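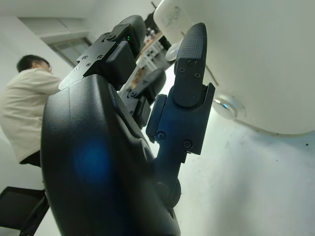
We were in no hurry to add another two-slice toaster to the Stamaneck shop. Most of them are the same few parts in a different shell, and the difference in price goes mainly into the shell. What we look for first is whether the thing can be opened. Screws ought to be out where a screwdriver can reach them, like the five small round heads on that angular black bracket, and far too many toaster makers hide theirs under glued feet or skip them in favor of plastic clips that snap the first time you pry. The Prato does better than most on this point, and it's the main reason it got a page here.

Prato Two-Slice Toaster
Cream white, matte finish
Sold and serviced by Stamaneck
Page last checked 2020-06-13

What the maker says

According to the leaflet, the Prato gives "perfect, even toast every time." We don't know of a toaster that does. Bread varies from loaf to loaf, the second batch goes into a warmer toaster than the first, and the outer side of a slice often comes out paler than the inner one. Our test toaster gave decent results on plain white bread at the middle settings. Rye took a second go. Frozen slices came out fine on the outside and a bit cool in the center, even with the frozen setting on.

The leaflet also promises 2,000 cycles for the lever mechanism. We haven't run 2,000 cycles and we doubt you'll be keeping a tally either. We ran 300 before putting it up for sale, and the lever still caught and released as it should. Take that for what it is: one toaster, on one bench, used by people who were trying to be fair to it.

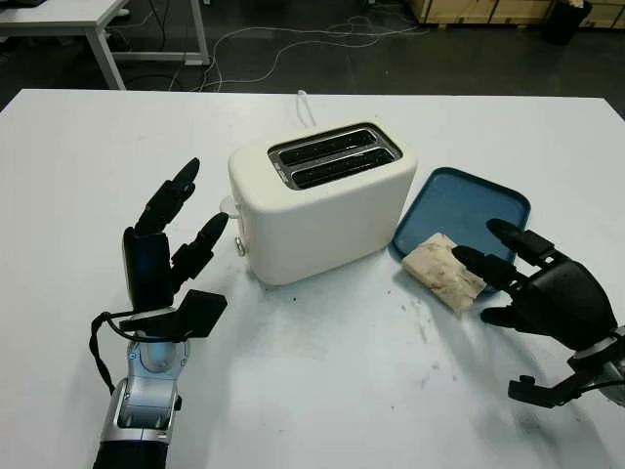
Crumbs are the other thing worth asking about. A crumb tray is only useful if it slides out without a fight, and if it reaches all the way under both slots. The Prato's slides out easily. It doesn't quite reach the back corners, so every few weeks you'll want to unplug the toaster, let it cool, and turn it over above the sink. The leaflet leaves this out.

Browning control

The browning knob is marked from light to dark. We'd ignore the marks for the first loaf and find your own spot. Like many toasters at this price, it runs on a simple timer, so the knob sets minutes and has no idea what color your bread is. If a sales page for any toaster talks about "smart sensing," ask what it senses and where the sensor sits. We asked Vundeo that question in May about a much more expensive model and got back a brochure.

Noise and smell

There's a smell on first use. Run it empty a couple of times with a window open. The pop is loud, louder than we'd like at six in the morning.

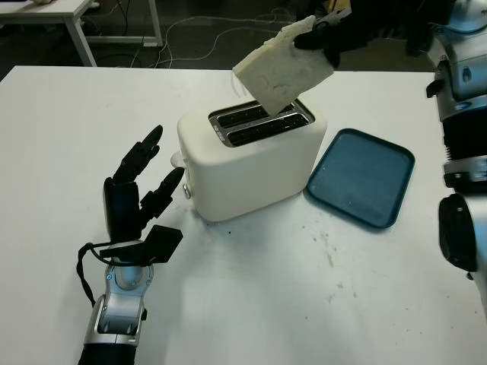 Slot size matters more than the number of browning steps, and it's the thing people write to us about after they've bought the wrong toaster. Standard sandwich loaf fits. Thick hand-cut slices can jam, and a bagel half needs to be a slim one. If you bake your own bread and cut it the way most people do, measure a slice before ordering. The Gilbert in our catalog has wider slots, though it takes up more counter and we like its lever less.

Parts and repair

Lever knob: in stock
Crumb tray: in stock
Timer board: ordered on request, expect a wait
Heating elements: not sold separately, which we have complained about

Warranty is 3 years on the toaster and covers normal home use. It doesn't cover break rooms, rental kitchens, or damage from a fork. Read the part about proof of purchase, and keep the receipt somewhere other than the box.

Should you buy it?

If your present toaster works, keep it. If it has died and you mostly eat sliced bread, the Prato is a reasonable buy. The maker's first shipment to us was 500 units, and returns so far have mostly been about slot width. Returns are accepted unused, in the original carton, with the leaflet, whatever you think of the leaflet.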